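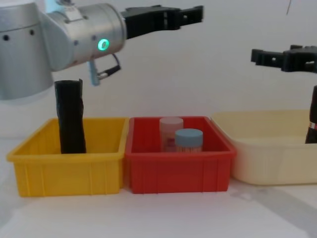
**Unit 2: Sorting into open bins**

Household and Store Organization, Hindton Evening School
Handout for the class of Saturday, September 1, 2018

In the last unit we spoke about closed boxes with labels. Today we continue with open bins, which are easier for everyday use. Please read these notes before the practical part and bring your own list of items.

**Why open bins**

An open bin has no lid, so the hand goes in directly. The person who puts things away makes one movement only. In the Grulberg exercise, which many of you remember from the spring, the lids were usually left off after a few days anyway.

**Placing the bins**

Three bins side by side on a table is a good beginning. Put them in one row, with the long sides parallel, and leave the front of the table free for the unsorted things. A plain white tabletop is practical, as small pieces are easy to find on it.

Different colors help more than written words when the work is quick. Yellow and red, for instance, are told apart at once. Decide the meaning of each color before you start, and do not change it in the middle of the work.

**Practical part**

1. Take one set of mixed items from the Nyanda shelf. Each set has 49 pieces.
2. Agree with your partner on a rule for each bin.
3. Sort for 30 minutes. If you doubt about an item, lay it at the front and continue.
4. Exchange places with another pair and try to guess their rule.

**Homework**

Write 200 words about one drawer or shelf at home which you would like to divide. Say which groups you would make and where the difficult items would go. The reading is chapter 2 of the Billutow booklet, without the tables.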